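Foro Cilidia › Manipulación y agarre › Normas y buenas prácticas
Tema: Límite de fuerza para objetos blandos en la guía Penach

kinura_lab
Domingo, 4 de abril de 2021

Buenas tardes a todos. Pido perdón por mi español, que no es mi lengua, y si uso mal una palabra técnica les agradezco la corrección.

En nuestro equipo estamos escribiendo unas reglas internas para las pruebas de agarre en simulación. Partimos de la guía Penach, la versión de diciembre, que pide declarar un límite de fuerza por categoría de objeto. Para la fruta blanda nosotros pusimos 2 N en cada punto de contacto. Mi duda es si este límite se debe declarar por dedo o para la mano entera. Con una pinza de dos dedos la diferencia es poca, pero con una mano de varios dedos cambia mucho. El plátano, por ejemplo, lo sujetamos casi vertical y entre dos almohadillas: 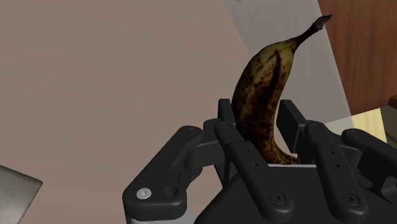
tornillo_flojo
Por contacto, siempre. Si declaras la suma, una mano puede cargar todo en un solo dedo y seguir cumpliendo en el papel. Eso ya se discutió aquí cuando salió el borrador.

marea_baja
No estoy de acuerdo con "siempre". La guía dice "por contacto o por zona de contacto", y una almohadilla ancha es una zona. Lo que importa es la presión. 2 N repartidos no son lo mismo que 2 N en la punta.

tornillo_flojo
Bueno, pero entonces hay que declarar el área, y eso no lo hace casi ninguno. En la plantilla de Khurana ni siquiera hay casilla.

kinura_lab
Gracias a los dos. Creo que voy a declarar la fuerza por contacto y añadir el área de la almohadilla en una columna aparte, aunque la plantilla no la pide.

Aprovecho para poner el segundo punto de nuestro borrador, que es sobre la mesa de trabajo. La regla dice así:

1. Antes de cada serie se guarda la posición inicial de todos los objetos, también de los que el robot no debe tocar.
2. Un objeto que no es el objetivo no se puede mover. Si se mueve, el intento se anota como contacto no previsto, aunque el agarre sea bueno.
3. La aproximación a un recipiente bajo se hace desde arriba y a velocidad reducida.
4. Una serie completa son 210 intentos, 105 con la disposición original y 105 con los objetos girados.

La disposición con la bandeja gris, el libro y el misil de juguete entra en el punto 3, por las paredes levantadas de la bandeja.
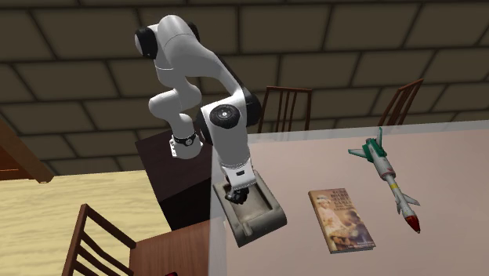

Sobre el punto 2 tenemos una discusión dentro del equipo. Una parte quiere permitir un desplazamiento pequeño de los objetos vecinos, y yo prefiero que sea cero, con la tolerancia numérica del simulador y nada más. Me parece que si uno empieza a permitir milímetros, después cada laboratorio pone los suyos y los resultados ya no se pueden comparar.

marea_baja
Cero es muy duro. En una mesa real rozas el libro y no pasa nada. Yo separaría roce y empuje.

kinura_lab
Lo entiendo, pero ¿cómo separas los dos sin poner otra vez un umbral?

marea_baja
Con un umbral, claro. Pero escrito en la norma y el mismo para todos. El problema es que cada uno lo elija después de ver sus resultados.

pasillo_norte
Leo esto desde el lado de quien revisa informes. Me da igual cero o un milímetro si está declarado antes de la serie. Lo que rechazo son los informes donde se repiten los intentos fallidos y no se dice. ¿Su borrador habla de eso? Y otra cosa, 210 intentos me parece poco para publicar. Nosotros pedimos 1000.

kinura_lab
No, no habla de eso todavía. Voy a añadir un punto 5: ningún intento se repite ni se borra, y si el simulador se detiene por error se anota con su causa. Los 210 son para control interno. Para publicar haríamos más, pero 1000 por cada disposición nos ocupa demasiado tiempo de cálculo.

tornillo_flojo
1000 en total, repartidos entre disposiciones, es lo que pide la guía. Mira el anexo.

kinura_lab
Tiene razón, lo había leído mal. Corrijo el borrador y lo subo a este mismo tema cuando esté la tabla con las áreas.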